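Imprimir | Enviar por correo

Marzo
Por Édgar Rivadeneyra, atención al cliente

Incidencia 1116. Salta el diferencial de la cocina por la noche
Cliente: Slavica Popescu, calle Huaranga
Técnico asignado: Wilson Mosquera
Estado: resuelta, pendiente de que la clienta confirme

Primer contacto. Nos llama la señora Popescu el sábado a las 7:40, muy amable y con bastante paciencia para la noche que había pasado. Cuenta que el diferencial que protege la cocina y el lavadero se le ha disparado tres veces desde la cena, siempre con la lavadora parada y las luces apagadas. Lo vuelve a subir, aguanta un par de horas y otra vez a oscuras. Le preocupa sobre todo el congelador, que lo tiene lleno porque el domingo le venía toda la familia a comer (¡y con eso no se juega!). Le pregunto si nota olor a quemado o si algún enchufe está caliente y me dice que no. Quedamos en que desenchufe todo lo de ese circuito menos el congelador y nos vuelva a llamar si se repite.

Segunda llamada, a las 10:15. Ha vuelto a saltar, y esta vez solo estaba conectado el congelador. Le digo que lo pase con un alargador a una toma del salón, que va por otro diferencial, y que deje bajado el de la cocina. Aviso a Wilson, que andaba terminando el cambio de un cuadro en el edificio Evano y puede pasar antes de comer.

Visita. Wilson llega a las 12:30. El cuadro es un Dideo de hace unos cuantos años, bien peinado por dentro, con dos diferenciales de 30 mA. Prueba el botón de test de los dos y responden. Mide el aislamiento del circuito de la cocina con todo desenchufado y le sale muy bajo, bastante por debajo de 1 megaohmio, así que el congelador queda descartado y la señora Popescu respira. Va soltando tramos desde la caja de derivación del pasillo y la lectura se arregla en cuanto separa el ramal del lavadero.
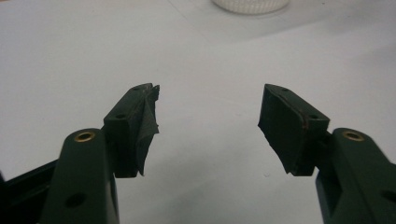 ¿Por qué salta de noche, si no hay nada encendido?
Porque una fuga a tierra no necesita que haya consumo, basta con que el cable tenga tensión. En esta casa la humedad del lavadero sube cuando se cierra la ventana por la noche, y con eso la fuga pasaba del límite.

Sigue Wilson. Abre la toma que hay detrás de la secadora y encuentra la caja empotrada con agua en el fondo y un borne verdoso. El agua venía de una junta del desagüe que goteaba por dentro del tabique, cosa que no es nuestra pero que había que decir. Seca la caja, sanea las puntas, cambia el mecanismo por uno Vendley con tapa estanca y deja esa toma sin conectar hasta que pase el fontanero. Repite la medida con el resto del circuito y da más de 100 megaohmios. Sube el diferencial a las 14:05 y se queda arriba.

Lunes. Lợi Phan, de la fontanería con la que solemos trabajar, cambia la junta y deja el tabique abierto unos días para que seque. La secadora, mientras tanto, sin usar.

Jueves. Vuelve Wilson, mide el ramal, lo encuentra bien y conecta la toma. Prueba con la secadora en marcha un ciclo entero, ya que la señora Popescu le había puesto café y no era cuestión de salir corriendo.

Facturación. Cheng-en Yeh me pasa el total de las dos visitas con el material, 477 euros con impuestos. Lo del fontanero va en factura aparte. Le he mandado a la clienta el informe con las lecturas por si se lo pide el seguro del hogar.

Nota para quien coja el teléfono: si llama otra vez, preguntadle primero si ha saltado el diferencial o el automático pequeño, que son averías distintas, y mirad si ha llovido. La incidencia la cierro cuando me diga que lleva una semana tranquila.

Contacto: oficina de averías, por teléfono o en el mostrador | © Todos los derechos reservados | Volver arriba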